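Agyeman Opens Desk Tidying Workshops in Clorngate

CLORNGATE, 14 Feb 2019 - Agyeman is delighted to announce a new run of workshops on keeping a desk in order, held at its Skemudau rooms and open to anyone who works at a table, at home or in an office.

The sessions grew out of a trial last September, when 67 people signed up for a class planned for 14! Everyone starts with the same small job: get the pens, clips and notes off the work surface and into one tray, then decide what really needs to stay within reach.
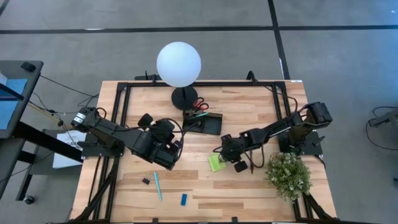
Scissors with red handles in the black tray, with a sticky note pad, binder clip, pen and blue eraser out on the tabletop.

"People come in expecting to buy boxes and drawers," said Sena Ansah, who leads the workshops. "Most of them go home with one tray and a good lamp, and they love it."

Baltasar Escobar of Skuder, which is supplying the trays, said he was thrilled to be part of it. "We've set aside 576 of them for the spring, and I hope we run out."

Places are free but must be booked at the Skemudau front desk. A printed guide to sorting small supplies will be handed out at each session.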